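Environmental Policy and Regulation
Handout for Unit 2: Deposit return schemes
Issued 12/6/23

Purpose of this handout

The notes that follow support the lecture on deposit return schemes and should be read before the seminar. Students are expected to be able to explain how a deposit scheme works, who pays for it, and why two towns with similar populations may reach quite different decisions about adopting one.

1. The basic mechanism

A deposit return scheme adds a small refundable charge to the price of a drink sold in a bottle or can. The charge is repaid when the empty container is handed back. The shopkeeper collects the deposit, the customer reclaims it, and a central operator settles the balance between retailers and producers. Deposits that are never reclaimed stay with the operator and usually help to meet running costs.

The scheme is therefore a form of producer responsibility. Similar thinking has been applied to packaging film, batteries and textiles, although clothing raises difficulties of its own – garments have no standard size, and their condition on return varies widely.

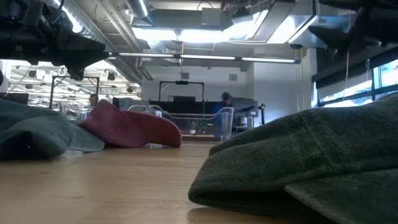
Fig. 1. Fabric pieces on a wooden tabletop.

2. Case study: Trodport

Trodport introduced a deposit on drinks containers in January, after a consultation lasting 30 weeks. The council appointed McIntyre as scheme operator under a fixed-term contract. Shops with a very small floor area may apply for an exemption, provided that another return point lies within walking distance.

Three matters in the Trodport rules deserve attention. Glass is included, which many smaller retailers opposed on grounds of storage and weight. Milk containers are excluded. Online sellers must offer collection, but the rules do not say how soon after a request it must take place.

3. Case study: Prilolura

Prilolura considered the same model and declined it. Its existing kerbside service, run by Kuvetti, already took bottles and cans from most homes, and the council feared that a deposit would remove the most valuable material from the household collection. It chose instead to place extra bins in parks and at the railway station, and to review the position after two years.

The main objection to this decision concerned litter. Kerbside collection does little for containers bought and emptied away from home, and the public bins depend on goodwill. 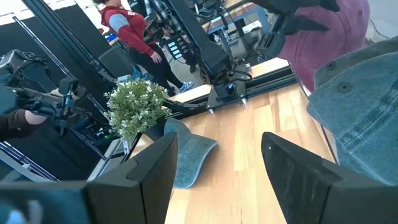
One written response to the Prilolura consultation argued that people who live in flats had been left out of the discussion altogether, as they have no kerbside box and would have gained most from a return point at the local shop.

4. Points for the seminar

Consider who should keep unclaimed deposits, and whether the answer affects how hard an operator will work to raise the return rate.

Compare the treatment of small shops in Trodport with the position of residents in flats in Prilolura.

Prepare a short note of roughly 30 lines setting out the case for or against including glass. Notes should be handed in at the start of the seminar.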